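3.2 Packing of mixed small goods in paper carriers

The second part of the study concerns goods that do not stack. Boxed and canned items have a flat face and a known height, and the packing rules reported in Section 3.1 were written with such items in mind. Pet toys, chews, mineral specimens and similar articles have neither. They are sold singly, are often bought together, and are commonly placed in whatever carrier is at hand. The Warneck store records available to us list 3,284 mixed purchases of this type, of which 932 left the store in an open paper bag with no inner wrapping.

We divided the goods into three classes according to how they behave under load. Class A items are soft and return to shape when pressed. Class B items are flexible along their length but firm in section, such as rope. Class C items are hard and uneven, and may mark or tear whatever lies against them. An item was assigned to a class by handling alone, without reference to its label or price. Where two handlers disagreed, the item was placed in the harder class.
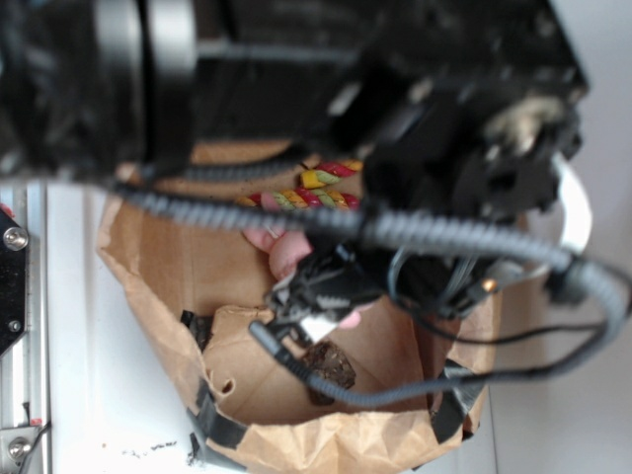

Figure 4. Mixed small goods in an open brown paper bag.

The order in which classes enter the bag has a marked effect on how much of the base is used. Handlers who were given no instruction tended to begin with whichever item was nearest. Long items packed in this way often came to rest across the bag, leaving a gap beneath them that later items did not fill. The braided rope in Figure 4, with its twisted strands of red, yellow and green, is a Class B item of the kind discussed here, and its diagonal position is one that we recorded separately from items lying parallel to a side. The pink item in the same bag was treated as Class A on account of its soft, rubbery appearance. Small dark pieces resting on the bottom panel were logged by position only, as their material could not always be judged by eye.

Class C items required a different approach. A rough stone touches its neighbors at a few points, and the load at each point is high for the weight involved. In the Jondard guidelines such items are wrapped and placed first. We retained the rule on order but left the items unwrapped, in keeping with ordinary store practice. So-ying Wu prepared the handling sheet for this class, which asks the packer to find the broadest face of the stone before setting it down.

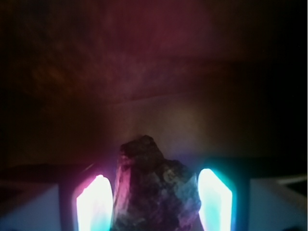 The sheet was revised once, on 10/31/20, after handlers reported that the broadest face was hard to find on pieces with many small ridges. The revised wording allows any face on which the piece will stand without support. Of the 805 placements made under the revised sheet, 11 were excluded from the analysis owing to missing entries in the log. The remaining placements were scored on the Kołodziej scale for contact and base coverage, using the same two raters as in Section 3.1. Results for the three classes are given separately in Section 4, together with those for the heavier Undico carriers.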